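Bedbridge workshop opens its two-arm robot bench to members

Bedbridge, 2024-07-21 – Members of the Bedbridge shared workshop can now book time on a two-arm robot bench built on the premises over 18 evenings. The project, called Orum, was paid for out of members' subscriptions and a collection held at the workshop's spring open day.

Orum is meant for people who want to learn how to program a pair of arms without buying their own. The first job set for it is plumbing practice: handling plastic pipe and fittings of the kind sold in any builders' merchant. The parts are cheap, light and hard to damage, and a fitting that is put down in the wrong place can simply be picked up again.

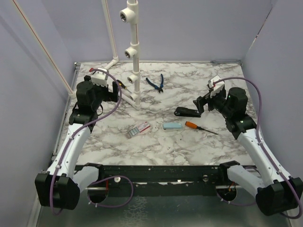
The Orum bench with its two arms, pipework and hand tools on the marble-patterned top.

The arms are mounted at the front of a square table, one on each side, and the table is closed in by plain panels on the left, right and back. Each arm ends in a gripper with white jaws. Pliers and screwdrivers are used on the bench as well as pipe, as members asked for tasks closer to ordinary repair work.

Building costs came to 143 pounds per member taking part, not counting the arms, which were bought second-hand from a training centre in Jurkville. The workshop's Carrilho group wrote the control software and will look after it. The code is kept on the workshop's own server and members may copy it for use at home.

Sessions last 2 hours and must be booked in advance. New users need to complete a short safety introduction before their first session – this covers the stop button, keeping hands clear of the table and what to do if an arm stalls. Under-16s may attend with an adult.

The workshop has 123 members. Places on the July introductions are open now and can be reserved at the front desk or through the members' page. Non-members may watch a session by arrangement.

Ends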